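Home | Opinion | Columns | Letters | Archive

By Shanti Pal
April

Last updated 3:40 p.m.

I have now spent a month teaching a machine to tidy up, and I would like to register a complaint about my own hands.

The arrangement at Kimell is simple. You hold a gripper in each fist and put hair accessories in a box. You do it again. After 80 rounds the recordings go off to Srivastava, upstairs, who wants 2000 of them and would prefer that they look like the work of one calm person.

I am not one calm person. I nudge things. I pick up a scrunchie, dislike where it landed, and fuss with it the way my aunt fusses with cushions. All of that goes into the lesson. Somewhere a robot will one day hesitate over a bracelet, and it will have gotten that from me. 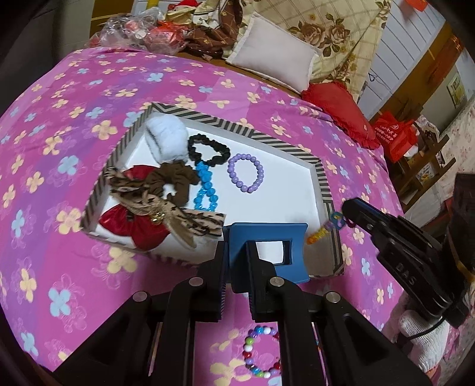

A blue claw clip between the fingers, with the box just beyond. Bracelets are harder.

The people at Zollach swear by remote control, where you sit in a chair and steer the arm from across the room. I tried it for an afternoon. It took me three minutes to pick up a sock, and I felt like I was threading a needle by mail. Holding the tool yourself is faster, and you can feel when the clip is about to slip.

My objection is to the word "demonstration." It suggests I know how this is done. Most of us have never decided how to put away a hair clip, and the day you have to show someone, you find you own four bad methods and switch between them. I'd pay us for fewer takes and let us practice first. Srivastava says the variety is useful. He has not seen my sock.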